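Pre-run software inspection, two-arm bench cell — checklist with comments
Site: Skarkimmont, bench room
Cell software: Randorar (motion and supervision), Nazari (perception)
Inspected by: Noémi Bakos
Date: May 5, 2021
Status key: OK / OK with comment / OPEN / N/A

Scope

Covers the control, perception, planning and logging software for the tube rack task. Mechanical inspection and electrical inspection are on their own sheets and are not repeated. An item marked OK was tested during this inspection. Results carried over from an earlier sheet are not accepted as evidence.

Section 1. Versions and configuration

1.1 Installed Randorar build matches the release tag in the cell record. OK

1.2 Configuration files under version control, no local edits. OK with comment
Comment: One uncommitted change found in the left arm speed file. The value was a leftover from tuning. Reverted, controller restarted, item repeated and passed.

1.3 Configuration loaded at startup is written to the log header. OK

1.4 Left and right arm addresses assigned by serial number and not by order of discovery. OK with comment
Comment: Tested by powering the right arm first, then the left, then both together. Assignment was correct each time. The fallback to discovery order is still present in the code behind a flag. The flag is off. Please delete the fallback.

1.5 Tool definition loaded for each arm matches the fitted gripper. OK
Comment: Tool mass and tool center point read back from the controller and compared with the file, both arms.

Section 2. Startup and communication

2.1 Both controllers report ready before the supervisor accepts a job. OK

2.2 Supervisor refuses a job if one arm is missing. OK
Comment: Left arm network lead disconnected before startup. Job refused with the correct message. Repeated for the right arm.

2.3 Loss of communication during motion stops both arms. OK with comment
Comment: The arm that lost its link stopped on its own watchdog. The other arm stopped on command from the supervisor, 90 ms later. This is inside the limit in the cell record, but the limit was written for the old supervisor and should be confirmed.

2.4 No automatic resume after the link returns. OK

2.5 Clock offset between the perception computer and the motion computer checked at startup. OPEN
Comment: The check runs and prints a warning, but it does not block the job. A large offset pairs an image with the wrong joint positions, and the resulting pick pose looks valid to everything downstream. The check must block. Assigned to the Randorar maintainers.

Section 3. Perception

3.1 Camera calibration file present, checksum correct. OK

3.2 Calibration verified against a physical target. OK with comment
Comment: Verified at the center and at both sides of the covered table area. Error is largest near the right base. Acceptable for the rack task. Do not use the same calibration for placing near the bases without a new check.

3.3 Rack pose estimate stable with the rack stationary. OK with comment
Comment: Position is stable. Rotation jumps between two solutions when the rack is nearly square to the camera and settles when the rack is turned slightly. Nazari picks the solution with the lower residual, and the two residuals can be very close. The holes differ in size along the top plate, so the information needed to settle it is there. Requested: add hole size to the scoring.

3.4 Clear tubes detected while standing in the rack. OK with comment
Comment: Detection relies on the rims. Body outlines are weak and should not be used for the height estimate. Of 550 logged detections reviewed offline, 47 had a height outside tolerance, and all 47 came from the body outline branch. Branch disabled in the configuration, commit noted in the cell record.

3.5 Table plane estimate tolerant of creases in the covering. OK
Comment: The plane fit rejects points off the main surface. Threshold left unchanged. The covering must still be pressed down before a run, as a raised fold can pull the fit if it lies under the rack.

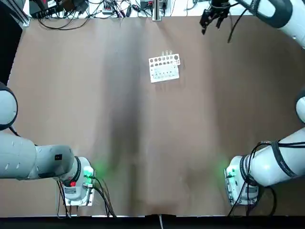 3.6 Reflections and status light glow do not create false objects. OK with comment
Comment: The green glow near the bases was segmented as an object on two occasions with the old color threshold. It did not occur with the current threshold. The region close to each base is also masked. Keep the mask even if the threshold is improved later.

3.7 Perception result carries a timestamp and expires. OK
Comment: Results older than the limit were rejected. Tested by pausing Nazari between detection and planning.

Section 4. Planning and collision model

4.1 Collision model includes both arms, both bases, mounting plates and table. OK

4.2 Collision model includes the equipment strip along the far edge of the table. OPEN
Comment: Modeled as one box. The vertical bracket is taller than the box and is missing. A path with the gripper raised over the far side of the table could pass the collision check and still meet the bracket. Add the bracket as its own object. Until then the far limit of the workspace stays at the reduced value set in the supervisor.

4.3 Cables on the arms accounted for. OK with comment
Comment: The planner has no cable model. Cable slack is covered by padding on the lower segments and by a limit on base rotation. The padding is larger on the right arm and must be changed if the strap or the cable route is changed. Whoever moves the strap edits the file. Two people editing in turn is how the previous mismatch occurred.

4.4 Left and right arm paths checked against each other over time. OK
Comment: Crossing paths requested on purpose. The planner delayed the second arm or reported failure. No path with overlap was issued.

4.5 Planner failure gives a stop and a readable reason. OK with comment
Comment: Stop is correct. The reason is a numeric code in 4 of the cases tried. Operators keep a printed list of codes, and the list is for an older release. Put the text in the message.

4.6 Approach to a tube is straight down over the final distance. OK
Comment: Checked in the planned path and again in recorded joint data.

Section 5. Motion control and gripper

5.1 Speed limit in setup mode enforced by the controller, not only by the supervisor. OK

5.2 Joint limits in the planner are inside the controller limits. OK

5.3 Gripper commanded open before approach, state confirmed before descent. OK with comment
Comment: Confirmation uses the measured finger position. An earlier release used the last commanded position, and old job scripts may still call that function. The function now writes a warning to the log. Search the scripts folder and replace the calls.

5.4 Grip detected by finger position and motor current together. OK
Comment: Tested with a tube, with no tube, and with a tube placed off center between the fingers. All three reported correctly.

5.5 Force threshold stops the descent on unexpected contact. OK with comment
Comment: Tested on a foam block. The threshold is suitable for the rack. It has not been qualified for contact with a tube rim, and passing this item says nothing about breakage.

5.6 Stop button in the operator software stops both arms. OK
Comment: This is a convenience function. It does not replace the hardware emergency stop, which is on the electrical sheet.

Section 6. Logging and tooling

6.1 Joint data, images and planner output share one run number. OK

6.2 Disk space checked before a run. OK with comment
Comment: The check looks at the system disk. Images are written to the data disk. Path corrected during inspection, merged after review by Plandbridge.

6.3 Log can be replayed offline without access to the arms. OK
Comment: The replay tool now refuses to start if it finds a live controller on the network. Please do not work around this.

6.4 Failed runs are kept. OPEN
Comment: The cleanup script deletes runs shorter than a minimum length. Most failed runs are short. Script disabled until a rule based on run status is in place.

Open items and conditions of use

2.5 Clock offset check must block the job. Until fixed, the operator reads the offset at startup and signs the run sheet.

4.2 Bracket missing from the collision model. Until fixed, the reduced workspace limit stays on. It is not to be raised for single tests.

6.4 Retention of failed runs. Until fixed, cleanup is manual and the data disk is checked before each session.

Cell released for the rack task in setup mode and at reduced speed. Not released for full speed or for tasks with parts placed near the bases. Next inspection in July, or earlier after any change to the Randorar build, the camera position, the cable route or the table covering.

Noémi Bakos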